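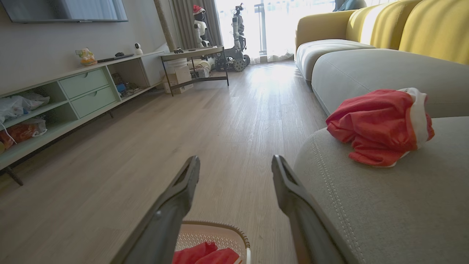
Deep-Sea Surveys Should Come Before Permits

The waters off Cidmont hold one of the least studied stretches of seafloor on the continental margin. The Pota Basin was mapped in outline years ago, yet only 4 of its brine seeps have been sampled. Permits for mineral exploration on the neighboring Gestari Ridge are nevertheless moving forward, and a decision is expected in October.

The MacRitchie Marine Institute believes this order of work is wrong. Mussel beds and tube worms at these depths grow slowly, and a bed buried by sediment may not return within a human lifetime. A review that relies on 377 hours of towed sonar can show the shape of the bottom. It cannot say what lives there.

We ask that no permit be issued below 800 meters until a full biological survey is complete. Our staff estimate that such a survey would take 8 months. The applicants have described that delay as a burden. The minerals will still be in place when the survey ends, and the public will have a record against which any later damage can be measured.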